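Play food, real table – speaker notes
Ronstead Library evening talks, Wednesday, August 29, 2018

(Wait for the door to close. Water on the left this time, not next to the laptop.)

Hello, thank you for coming out on a warm night. I'm going to talk for most of an hour about toy vegetables, and I promise I have thought about whether that's a good idea. I run the play corner at Flunen, the toy library over on the Jernton side, and the play corner is where the food lives. We have 300 pieces of play food. I know because we did the inventory in spring and I did the whole thing on my knees.

Start with the question I get at every open morning, usually from a parent holding a bag of stuff they want to give us: what do you take and what do you turn down? I used to have a long answer with categories. My answer now is that I take what a three-year-old can name from across a room. A carrot, yes. A fried egg, yes, always, we can't keep fried eggs. A thing that could be a potato or could be a bread roll or could be a rock – no thank you, however nicely made it is.

(Hold up the potato thing. Let people guess. Somebody always says mango.)

See, that's what happens at the table too. Two kids, one potato thing, and suddenly it's a fight over whether it goes in the soup or gets thrown in the river. (There is a river. It's a scarf.)

So, color. Bright and a bit wrong is fine! Kids don't mind a carrot with markings painted on it or a stem that came out teal. What they want is the shape to be right and one strong color to hang the name on. Orange, long, leaves on top: carrot. Purple and fat at one end: eggplant. I've had children who had never eaten an eggplant in their lives call it by name after two visits, and then ask for one at the store, and then refuse to eat it. I'm told that last part is not my department.

(Slow down here, I rushed this bit in October.)

Plates next, and I want to spend longer on plates than you'd expect. When we opened we had a lovely set of play dishes with a pattern of fruit printed in the middle. Pretty, and a complete flop. The kids kept trying to pick up the printed strawberry. Or they'd look at the plate, see there was food on it already, and go find another one. We swapped to plain plates in one solid color each and the whole table got calmer that same week. A plain plate is an invitation. You look at it and you want to put something on it.

Blue is my favorite for this. Very little food is blue, so whatever you put down shows up. Orange on blue, you can see it from the coat rack. I put a red plate under a tomato once and a little girl told me very kindly that I'd lost my tomato.
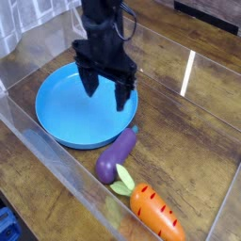

Size matters too. If the plate holds everything, the game is over in one go: tip the basket out, done, bye. If it holds two or three pieces, somebody has to choose. Who gets the carrot? Does the eggplant go first? Can they share? That's where the talking comes from, and the talking is the reason I do any of this. A shallow plate with a bit of a rim is good because small hands can get a thing off it again without flipping the lot, and the rim stops a round tomato from heading for the floor. Most of the time.

And put less out. If you take home one thing tonight, take that. I used to set out the full basket because it looked generous. These days I start the morning with one plate and two vegetables, and I leave the vegetables next to the plate and not on it. The first kid through the door nearly always fixes that for me. Then I bring out more as they ask, and they do ask, loudly.

(Show of hands: who has a play kitchen at home? Who can see the floor of the room it's in?)

Cleaning, quickly, as I always get asked. Smooth painted pieces get a damp cloth and then a dry one. Felt goes in a pillowcase in the wash. Anything with a chipped edge comes out of the basket that day and goes on the shelf in my office, which I call the hospital and which is very full. Please don't soak the wooden ones. I soaked a whole bunch of bananas in my first year and they came out the size of zucchini.

Money. Our budget for new play food this year is 200 dollars, and 50 of that went on one cake. I stand by the cake. It comes apart in slices and it has been to more birthdays than I have. The rest I get from the Hijazi shop on the corner, where they let me go through the odd-pieces bin before it gets put out. Single vegetables with no set to belong to, that bin is mostly turnips, and we are doing very well for turnips.

(If there's time: the soup story. If not, skip to the basket.)

Okay, I've brought a basket and some plates and there are low tables at the back. Yes, the chairs are tiny, you'll be fine. Grab a plate, pick two things, and make lunch for the person next to you. I'll come around and eat it.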